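Vacancies / Part-time / Clothing & Textiles

Kit Room Assistant, Plinano Sports Laundry (Ginley)

We wash and fold team kit for 89 clubs, and the new season has brought in more shirts than ever – so we're looking for 2 more pairs of hands!

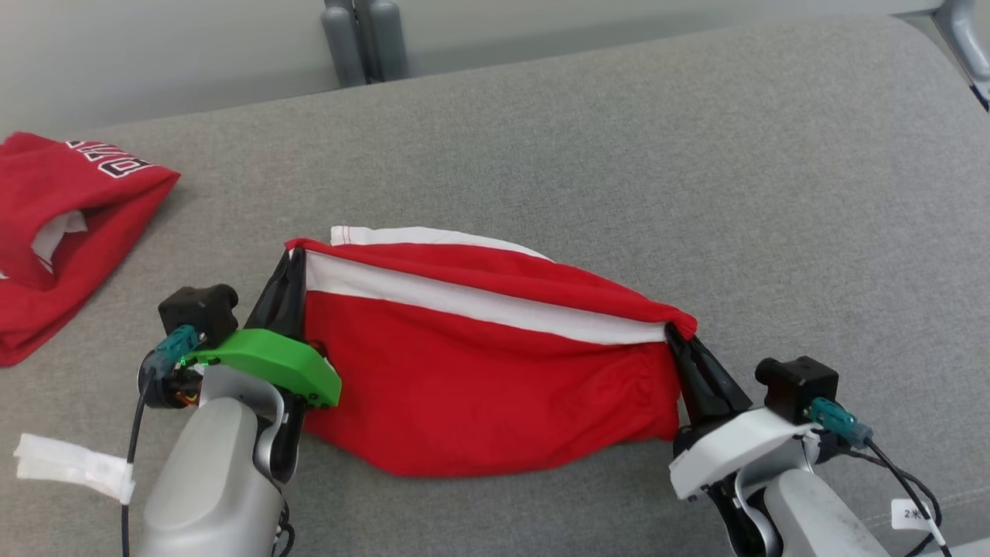
What you'll be doing

Most of the job is folding. Jerseys come through from the dryers in a heap and leave us sorted by club and size, with the sleeves tucked in and the hem straight. You'll also check trims and stripes for leftover mud, put aside anything with a pulled seam for our mending table, and pack the finished bundles for the Zabala and Clarness vans.

Hours and pay

Shifts are 5 hours, mornings or afternoons, and you can swap between the two if you give us a bit of warning. Pay is above the minimum wage and goes up after your first 6 months. August is our busiest month, so please try to keep it free.

Who we'd love to hear from

Anyone who enjoys getting a pile of washing into good order, really. No experience needed – we'll show you our fold on your first morning and you'll soon have it. You will be on your feet a fair amount.

To apply, send us a few lines about yourself or drop a note in at the Ginley front desk by 27 February 2025.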